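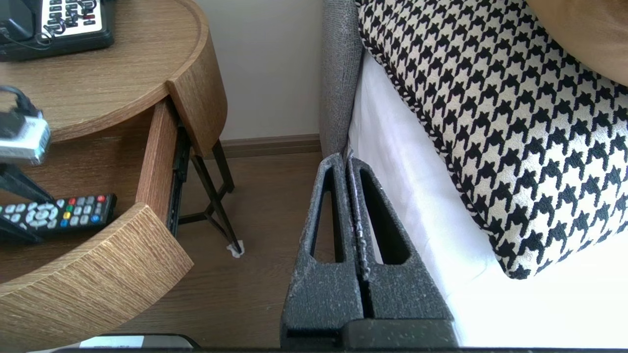
Round nightstand drawer won't stay shut next to the bed

Sylvie Campbell
I have a round nightstand with a light oak finish and one curved drawer, on a black metal slide. It sits beside the bed with a narrow gap between them. The TV remote lives in the drawer and the phone sits on top. Every night the drawer creeps open an inch or two. The floor is old and I suspect it slopes. Do I need new slides, or is there something simpler? I paid 2000 for the pair of nightstands, so I would like to keep them.

Naveed Butt
Check the floor first. Put a level on the top, front to back. If it tips toward the drawer, slide felt pads under the front feet until the bubble is centered. Then take the drawer out, wipe the slides with a dry cloth and tighten every screw you can reach. A loose screw lets the rail sag — that alone can make a drawer roll forward. If it still creeps, look for slides with a soft close or a detent. Measure the length of the old ones before you order.

jafri17
had the same thing, stuck a small magnet catch at the back. works fine

Comments
Sylvie Campbell: Floor was off. Two pads under the front and it stays put so far.
mdw_home: Does the magnet hold with a full drawer?

Related
Squeaky drawer slides
Touching up scratched oak veneer
How high should a nightstand be?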